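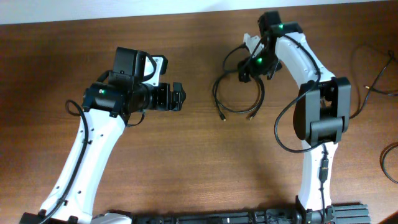 Chapter 4
Wooden Work Surfaces: Grain, Movement, and Finish

Terms introduced in this chapter: face grain, end grain, figure, moisture content, tangential movement, cupping, film finish, penetrating finish, raking light.

4.1 Scope

Chapter 3 treated the table as a frame: legs, rails, and the joints between them. The present chapter treats the top alone. A tabletop is the part of the table that is touched, loaded, wiped, and scratched, and most of the complaints recorded against a table in service are complaints about its top. Tops of stone, glass, and metal are left to Chapter 6.

The chapter assumes that the reader can tell face grain from end grain on a loose board. Readers who cannot should work through the sample set issued with Chapter 1 before going on.

4.2 Reading a surface

An inspection begins with the direction of the grain. On the brown top in the opening photograph the grain is fine and runs from side to side, in line with the far edge. On a rectangular table the grain normally follows the longer dimension, and it should be recorded relative to a named edge. "Lengthwise" alone is not an acceptable entry, as a square top has no length.

Color is recorded next, and separately. Brown is a poor guide to species. A pale wood may be stained, a dark wood may be bleached by years of sun, and most finishes deepen the tone of whatever lies beneath them. The Rudden survey sheet reproduced in Appendix B therefore has one box for color as seen and a second box for species, which is left blank unless end grain or an unfinished underside has been examined.

Fineness of grain is a matter of texture. Woods with small, evenly spread pores give a close surface that takes a thin finish well. Woods with large pores give an open surface that holds crumbs, dust, and polish residue unless the pores are filled. A photograph taken from standing height will usually show direction and tone. It will seldom settle whether a top is solid, veneered, or printed, and the surveyor should not guess.

4.3 Why tops move

Wood takes up and gives off water vapor until it reaches balance with the air around it. As it does so it changes size across the grain. Change along the grain is small enough to be ignored in furniture. Change across the grain is not, and it is greater in the tangential direction than in the radial.

Consider a solid top made up at a moisture content of 6 percent and later kept in an unheated room until it reaches 11 percent. Its length will be unchanged for all practical purposes. Its width will have grown, and if the top has been screwed rigidly to the rails, the growth has nowhere to go. The top may bow upward or the rail joints may open. On the return to dry air the same top may split along a glue line.

Three fixings that allow movement — the slotted screw plate, the wooden button, and the figure-eight fastener — are compared in Section 4.6.

Cupping has a different cause. It follows when the two faces of a top exchange moisture at different rates, most often where the upper face has been finished and the underside left bare. Both faces should receive the same treatment, including the number of coats.

4.4 Finish and wear

Finishes are divided here into film finishes, which cure as a layer on the wood, and penetrating finishes, which cure within the surface fibers. A film resists spills but chips and scratches visibly. A penetrating finish marks sooner and is easier to repair in patches.

Wear is assessed under raking light, with the lamp held low and to one side. Overhead light flattens scratches and hides dents. Move the lamp through a right angle and repeat, for a scratch lying parallel to the beam can be missed. Scratches across the grain are more conspicuous than scratches with it — the reason sanding always finishes along the grain.

4.5 The Stuvthorpe tables

The worked problems in this chapter use one set of records, taken at the Stuvthorpe workrooms on 28/07/2022 and repeated in September, after the heating had been turned on. The set covers 4 tables of the Fraser pattern. Moisture readings were taken on the underside only.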